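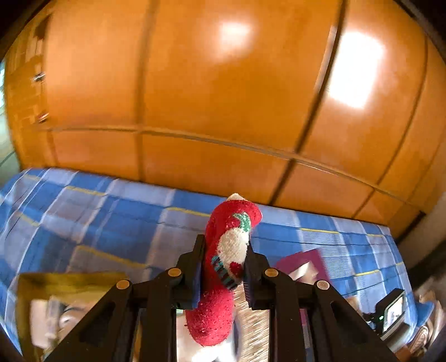

A red fuzzy sock with a white toe and heel.

Apaza Laundry, Frequently asked questions

Last updated Wed 29 January

How do I leave my clothes?
You can bring them to the counter in any closed bag. Please write your name and your phone number on the paper tag. We have the tags at the door.

What is the difference between the Jetum wash and the Ganus wash?
Jetum is our normal wash, in warm water, for shirts, towels, bed sheets and jeans. Ganus is the gentle wash, in cold water and with slow turning. We use it for wool, fuzzy socks, baby clothes and all what has a label with the hand symbol. If you do not choose, we read the labels and decide for you.

When will my order be ready?
Normal wash is ready in 2 days. Gentle wash needs more time to dry in the air, so please count 5 days. Before holidays it can be longer and we tell you this at the counter.

Do you lose socks?
It happens sometimes, we are sorry to say. Small pieces can stay inside a pillow case or a sleeve, so please look there first. If the sock is still missing, call us in the same week. Found socks are kept in the shop for 90 days and you may come to look through them at any opening hour.

Can I dry fuzzy socks in the machine at home?
We do not recommend it. Heat makes the fibers hard and the sock can become smaller. Turn it inside out, wash it cold without softener and lay it flat on a towel.

Do you pick up from my home?
Yes, with Pledby, our pickup service. The driver comes until 6 in the evening, Monday to Friday. From March we will come also on Saturday morning.

How can I pay?
With card or cash, when you collect the clothes. For Pledby orders we send the bill by email.

I have a complaint. Who can I talk to?
Please ask for Nidia Palomino at the counter. Bring the paper tag and the piece of clothing, and do not wash it again before she has seen it.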